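Plivine Packing Corner - project report, module 3
Group B

1. What we set out to do
Our brief from Esen was short. Take the packing corner of the workshop, where the shoe pieces get sorted and put away, and make it less of a mess. No budget for new furniture. We had what was already in the room plus cardboard and tape.

Started by listing complaints. Bins in the way, small parts wandering off, packaging all over the floor, nowhere to put a thing down while you look for its box. Most groups before us wrote about the benches. We went for the floor and the low shelf because that is where the time goes.

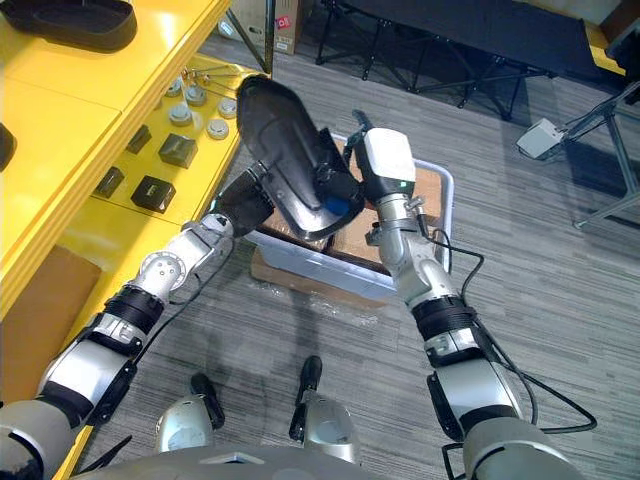 Bins first. The old rule was that bins live on a rack by the door, so every item meant a walk. We dropped the rule and let the bin come to the work. On the carpet next to the yellow shelf the reach is short, and flattened cardboard in the bottom gives the shoe something softer to land on than bare plastic. Plastic wrap is still a nuisance, it creeps under everything, there's a sheet of it by the bin's front edge. We want a hook or a bag for it but didnt get that far.

The lower tier of the shelf we gave over to small parts, caps at one end of the row and square blocks next to them. No labels yet. The Nazari group next door uses shallow trays with dividers, would copy that if we had another month.

2. The yellow table
Laying out before packing. We argued over this a lot. One side said pile them, it's quicker. Other side said a row, toes all one way, so you can see a bad one before it goes in a bin. Row won.

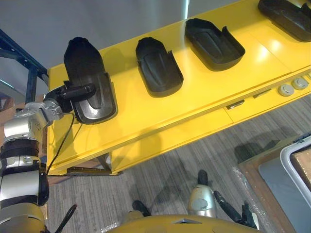
Plivine Workshop Reports, vol. 8, p. 138

Toes to the back, heels to the front edge, a gap between each. The gap matters more than we thought, without it you knock the next one when you pick one up. Downside is glare. The top is very shiny and under the overhead lights it is hard to look at for long. A matt sheet would fix it, Privine sell one at 98 cm wide but we never measured the table properly so no order went in. Our fault.

Also the front edge needs to stay clear, there are buttons on it and people lean.

3. Cleaning
Last job and the least popular. Shelf tops wiped, table wiped, then the metal parts.
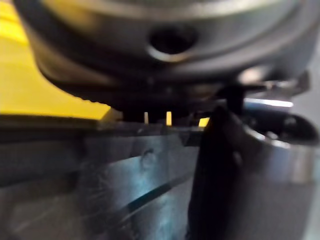 Wiping order was top down, dust first, then a damp cloth, then a dry one. Skipping the dry cloth left streaks and we had to go agian. A soft brush was better than cloth for the narrow places. Keep the brush on the shelf, not in the cupboard, or it wont get used.

4. Still to do
Labels for the small parts. Somewhere for the wrap. Measure the table. Ask Esen if the door rack can go.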